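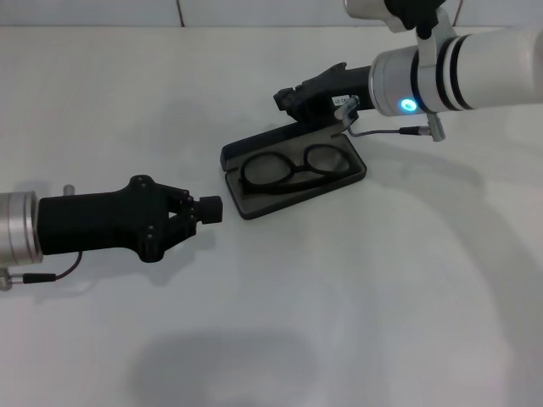
Ticket 59 was opened by the Reka student team of the Hunell Automation Course and concerns the two-arm case-closing exercise. The team reported that the right gripper stops before the lid of the case is brought down, and that the controller then returns a position fault. The exercise begins with the case open near the middle of the table and the folded glasses already in the lining. The left gripper points toward the case at its lower left corner while the right gripper descends to the hinged rim. The case is set diagonally to the table, and this orientation proved relevant to the fault described below.

Opened by: Aba Agyeman, student lead
Assigned to: Jarmo Rantala, laboratory support
Course supervisor: Biljana Spahić
Priority: Normal
Status: Closed June 7, 2024

Problem as reported

The closing routine runs correctly through the approach step. During the contact step the right arm halts and the program exits with the message "target outside tolerance." The left arm holds its position and does not report a fault. The team restarted the controller before submitting this ticket and obtained the same result. The routine had last been run without error in March, before the course moved to the current version of the Grornis planner.

The team requested a decision before the end-of-term demonstration, as the exercise counts toward the practical grade.

Entry 1 - J. Rantala

Fault reproduced on the first attempt. Arm calibration was checked against the reference block and is within limits on both sides. Gripper opening and closing were tested from the manual panel with no load, and both units respond. The students are asked not to change the calibration file while this ticket is open.

Please attach the planner log and the pose file used for the case.

Entry 2 - A. Agyeman

Both files are attached. The pose file was written by Ilari Mustonen and was carried over from the earlier planner without edits. The team has also tried a slower approach speed. The arm halted at the same point.

Entry 3 - J. Rantala

The log shows that the planner receives the case angle as zero. The pose file contains the correct angle, but under the old field name, which the current version does not read. The planner therefore places the rim where it would be if the case were square to the table, and the contact target falls outside the permitted zone.

A second matter was noted in the same log. The contact step has a timeout of 900 milliseconds. The course template specifies 4,000. The short value did not cause the present fault, but it would be likely to interrupt the closing motion once the angle is corrected.

Entry 4 - I. Mustonen

The field has been renamed and the timeout restored to the template value. The short timeout was entered during an earlier speed test and should have been removed. The routine was run after the change and the lid closed. On the next run the right gripper touched the rim but slid along it, and the lid remained open.

Entry 5 - J. Rantala

The slip is a separate issue from the reported fault. The contact point in the pose file lies very near the corner of the lid, where the shell is rounded. Please move it toward the middle of the rim by 2 centimeters and repeat the test with the case at the same angle. The grip force should stay at its present setting - the glasses remain in the case during the exercise and the limit is there to protect them.

Entry 6 - A. Agyeman

Contact point moved as instructed. The team completed the full set of runs required by the course sheet, and the lid closed on each of them. The planner returned no faults. The revised pose file has been saved in the team folder, and the previous file has been kept under its original name.

Entry 7 - B. Spahić

The correction is accepted. Teams using the Zalewska bench should check their own pose files for the old field name before requesting bench time. Oskari Vainio will update the course template accordingly. No marks will be deducted for sessions lost while this ticket was open.

Resolution: Outdated field name in pose file corrected; contact timeout restored; contact point moved. No hardware replaced.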